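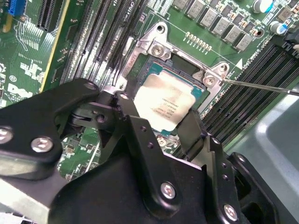 Grunville Computer Repair Club
Minutes of the regular meeting, Sat 10 December

Meeting opened in the back room of the Savchuk building. Good turnout for a cold morning, and every bench was in use before the coffee was ready. Minutes of the last meeting were approved with one correction: the power supply tester is on loan until July, so please stop looking for it in the tall cabinet.

1. Processor and socket work

Most of the first hour went to this, and it was a great hour! Members have been asking for more practice on boards with the metal load plate, where the screws have to be handled in order and a slip of the driver can mean bent contacts. Agreed points:

– Look at the chip before touching any screw. If it sits tilted, lift it out and seat it again. Never use the plate to press it level.
– Start every frame screw a few turns by hand before tightening any of them.
– Use the long thin driver. The short ones put your knuckles right in the memory slots.
– Smudges on the heat spreader come off with a lint-free wipe and alcohol. Edges only when holding the chip.

A question came up about whether scratches on the retention frame matter. General feeling was no, as long as the plate is flat and the corners aren't bent. One member wants to see a frame polished up anyway, and was cheerfully encouraged to do it on their own time.

There was also a good side discussion on two-processor boards. Slot labels should be read off the board itself, with the memory for each processor kept in its own bag. We had a mix-up in July and it cost us an entire afternoon.

2. The Clultent donation

Clultent is clearing out an office and has offered us 70 machines. This is wonderful news and there was actual applause. Storage was the only worry. Agreed to accept them in 4 loads, with nothing left in the hallway overnight. The first load goes to the shelves by the window once the old monitors are gone.

3. Money

Balance stands at $125 after the purchase of thermal paste and two anti-static mats. Request for a third mat approved. Request for a second soldering station put off until the new year.

4. Cladosska workshop

The Cladosska library would love another beginner session. We'll run three short ones: opening a case, swapping memory, and seating a processor. Plenty of hands went up to help. Handouts need larger print this time.

5. Other business

Screws are still being left in coffee mugs. Use the magnetic trays. The label maker is out of tape.

Action items: reply to Clultent with load dates; order mat and label tape; send session outline to the library; move old monitors.

Meeting closed at noon, and several benches kept going well after that.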